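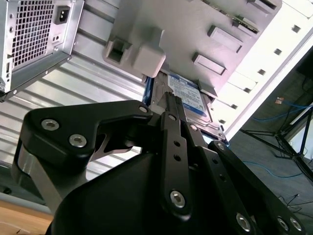 Desktop computer

A desktop computer is a personal computer that lives in one spot, usually on or under a desk. I've kept one going since college, so expect some bias - I love these things!

Parts

The motherboard ties everything together. The processor drops into a socket, and memory sticks go in long slots close by. My first machine came from a shop called Tenditz, cost me 400 dollars and lasted 9 years (with one new power supply along the way).

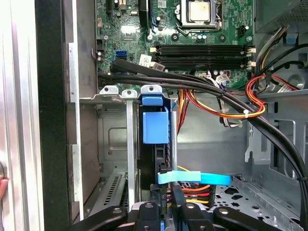
Storage

Hard drives for desktops are mostly the 3.5-inch kind. They're slower than solid-state drives but cheap for the space, and my friend Ga-eun Nam still keeps all her music on 5 of them.

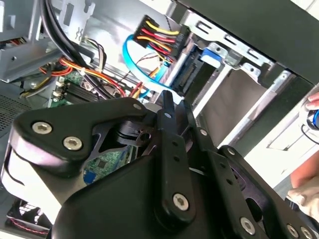

The inside of an open desktop tower.

See also: Computer case, Power supply, Workstation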